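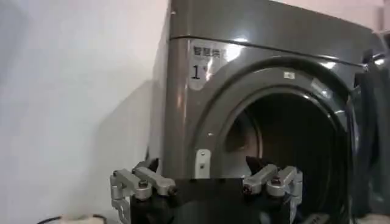
Documentation / Achats et planification

Kesen, volet lave-linge : fiche du jeu de données et de ce qu'il a coûté

Version courte pour les pressés : Kesen est un jeu d'enregistrements pris au poignet du bras, devant un lave-linge à hublot. Il contient 2 837 séquences, dont 447 écartées de la version par défaut. La version longue concerne l'argent, et c'est elle qui vous servira si vous comptez monter la même chose chez vous.

Ce fichier est tenu par Girish Sisodia (matériel, devis, relances) et Kusum Chaudhary (annotations, relances de Girish).

Contenu du dépôt

sequences/ : les vidéos du poignet et les états de la pince
index.csv : une ligne par séquence, avec le motif d'exclusion le cas échéant
budget/ : le tableau prévisionnel, puis le tableau réel. Lisez-les dans cet ordre, assis.
devis/ : les modèles de demande envoyés à Bajwa et à Cluston, sans les prix

Ce que nous avions prévu

Un bras, une pince, une machine à laver, et le reste dans une ligne « divers » fixée à 300 euros. Cette ligne a tenu jusqu'à la mi-février. Les câbles l'ont entamée, les fixations l'ont achevée. Dans le tableau réel, « divers » occupe désormais son propre onglet.

La pince vient de chez Bajwa. Le catalogue annonce un prix, le devis en annonce un autre, et la plaque d'adaptation fait l'objet d'une troisième conversation. Demandez les trois sur le même document. Demandez aussi des bouts de doigts de rechange dès la première commande : ils coûtent peu, mais les frais de port de Bajwa sont les mêmes pour deux embouts que pour une pince entière.

Pour l'électroménager, Cluston livre vite et reprend mal. Il faut vérifier avant achat le sens d'ouverture du hublot, l'encombrement porte ouverte et la possibilité de commander la porte seule.
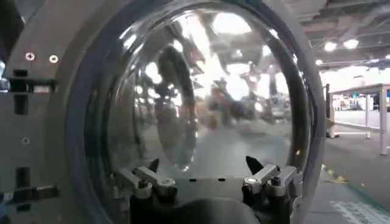

Ce dernier point paraît maniaque tant qu'on n'a pas chiffré une porte complète au tarif pièces détachées. Nous en avons mis une de côté dans le budget de la deuxième phase, à côté du joint. Le service comptable a demandé pourquoi un laboratoire de robotique achetait des joints de lave-linge. La réponse tient en deux pages, disponibles dans budget/.

Ce que nous n'avions pas prévu

Les reflets. Un hublot transparent et bombé renvoie la salle entière vers la caméra, plafonniers compris. C'est le premier motif d'exclusion dans index.csv (code REFLET). Prévoyez une ligne éclairage, même modeste, et placez-la avant la ligne stockage : les disques se rachètent en cours de route, les séquences inutilisables se refont à la main.

Le temps d'intégration. Flalalau, notre outil maison de synchronisation, est gratuit au sens où personne ne nous l'a facturé. Girish l'a évalué au coût de ses soirées et a préféré ne pas reporter le total.

Le sol. Comptez la surface de la machine, celle de la porte ouverte, celle du bras, puis de quoi passer sans rentrer le ventre. 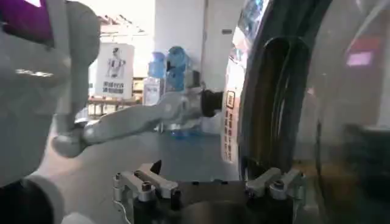 Fig. 3. Hublot transparent à droite, doigts de la pince écartés.

Limites connues

Un seul modèle de lave-linge, gris foncé et brillant. Rien ne garantit qu'une politique entraînée sur Kesen s'entende avec un modèle blanc.
Pas de mesure d'effort. Le capteur figurait au devis initial. Il a été « reporté », terme budgétaire.

Avant de nous écrire

Kusum répond aux questions sur les annotations, Girish à celles sur les commandes. Les demandes de rabais chez Bajwa sont à adresser directement à Bajwa, avec nos encouragements.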